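Practice Habits and Wrong Notes in Adult Beginner Organ Students
Final project report, Music Education Methods
2019-09-25

1. Background

Our group wanted to find out whether adult beginners on the organ make fewer mistakes when they learn the pedal part by itself before adding the hands. Most method books tell students to do this, but the teachers we spoke to did not agree on it. Some start with hands and feet together in the first lesson, using very short pieces.

The work was done at the Tukell Music School, which has two practice organs. The larger one is a two-manual Bamov with a full pedalboard. The smaller one, a Kirui, has one manual and a short pedalboard, so it was used only for warm-ups.

2. Students and pieces

Five students took part. All of them could already play the piano at an easy level and none had used a pedalboard before. They kept practice logs at home and came to the school for recorded play-throughs during August. 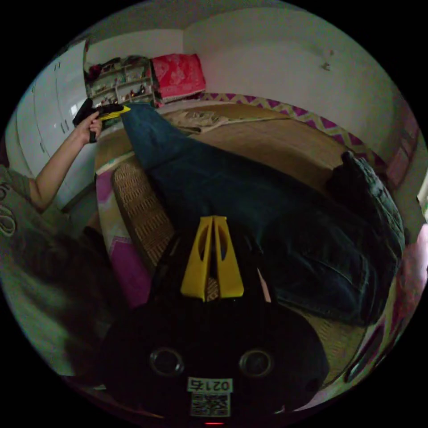 Gripper 0215 over a tan mat.

We picked two pieces from the Flesten beginner book. Both are slow hymn settings in three parts, with the pedal moving mostly by step. The first was learned with the pedal line alone for one week, then with the left hand, then with everything. The second was learned with all parts together from the start, two measures at a time.

We should have switched the order for some of the students. Everyone learned the pedal-first piece before the other one, and by the second piece they had more hours on the bench. This is the main weakness of the project and we come back to it in section 5.

3. How mistakes were counted

Two members of the group listened to each recording with the score and marked wrong notes, missed notes and restarts. A restart was counted once, no matter how many notes were played again.
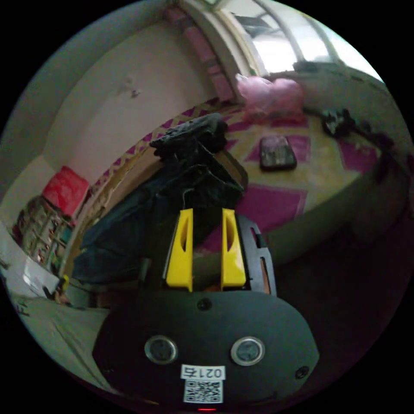 When the two listeners disagreed, they played the passage again at a slower speed. Most disagreements were in the pedal, where a low note held too long can sound like a wrong one. Late releases were not counted as mistakes - we decided this after the first two recordings and went back and marked those again.

The practice logs were simpler. Students wrote down the minutes and what they worked on. Added together, the logs came to 700 minutes for each piece, which was the limit we had set so that the totals would match.

4. Results

The final recordings of the pedal-first piece had 87 mistakes in total. The final recordings of the all-together piece had 114. Most of the difference came from the pedal part. Right-hand mistakes were nearly the same in both pieces. 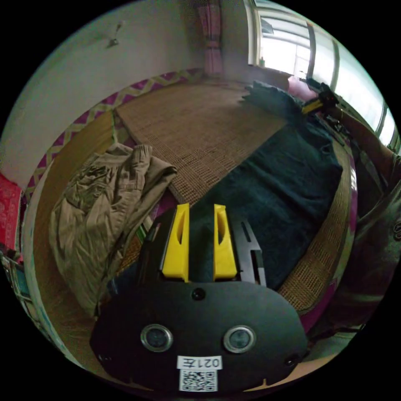 Restarts were more common in the all-together piece, mostly at the places where one two-measure section met the next. Students said they knew each section but had not practiced getting from one to the other. One student had the opposite result from the rest and played the second piece better. That student's log shows longer sessions and fewer of them.

5. Discussion

The numbers favor learning the pedal alone first, but the group is small and the pieces were not equally hard. The second piece has a leap of a sixth in the pedal near the end that caused trouble for everybody.
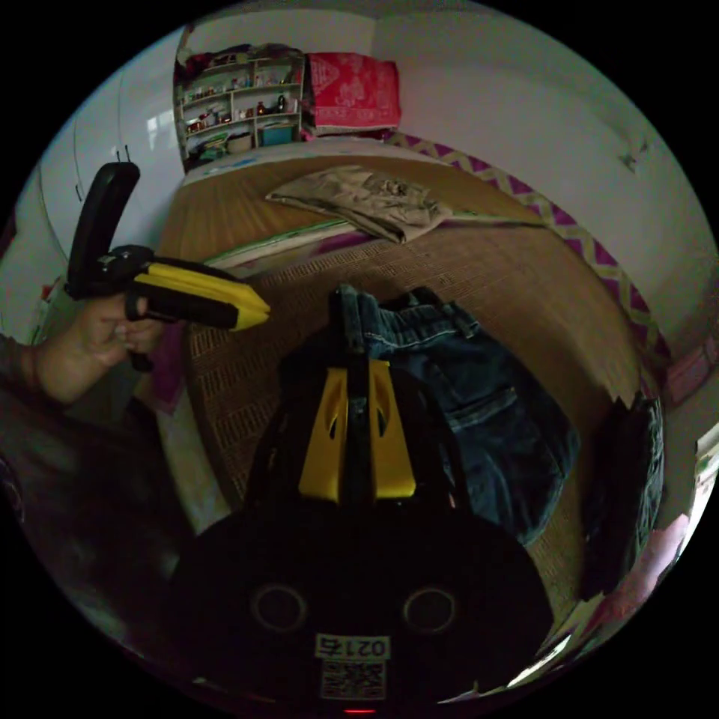
The order problem works the other way. Students had more experience by the time they reached the second piece and still made more mistakes in it, so the real difference could be larger than what we measured. We can't say how much larger without running it again with the order switched.

Shoes also turned out to matter. Two students played in street shoes for the first week and changed to organ shoes later, and we did not write down the exact day.

6. Next steps

If another group takes this up, we suggest using four short pieces in place of two, and having half the students start with each method. The marked scores and the counting sheet are in the department folder.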